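The free returns habit

Komden sent me an email last week telling me I could now send anything back within 90 days, no questions asked. I'm meant to be pleased. I read it twice and wondered who was paying.

We are, of course. A shop that lets you order three lamps and keep one has already put the cost of the other two into the price of the first. People who measure their shelves before they buy are covering the bill for people who don't. I have yet to see a retailer put that in an email.

Then there is the question of where it all goes. Singhal says its returned goods are "given a second life". Fine, but where, and bought by whom? I wrote to ask in December and got a voucher for eight pounds.
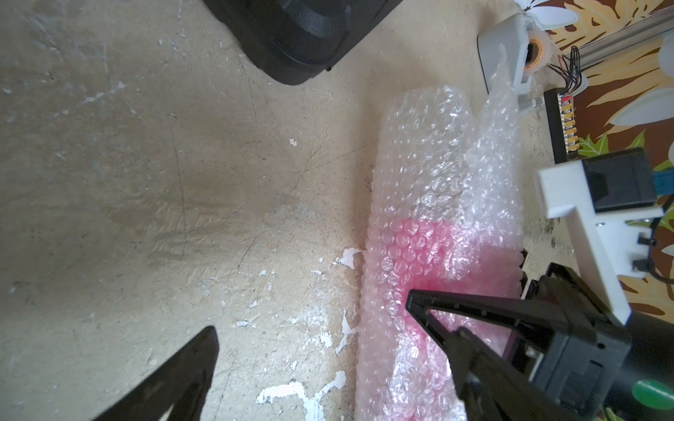
Bubble wrap: easy to post, harder to get rid of.

My neighbour Alaric Alcantara thinks I'm being mean. He lives 52 miles from a decent shoe shop and says posting boots back and forth beats driving. He may be right about boots. I doubt he's right about the garden chairs, which went back to Bustow twice over a shade of green.

I'd settle for a small charge, two pounds say, shown plainly at the till. Anyone with a faulty kettle should still pay nothing. The rest of us might look at the tape measure first. Komden won't try it while everyone else is giving it away, and I can't see who would go first.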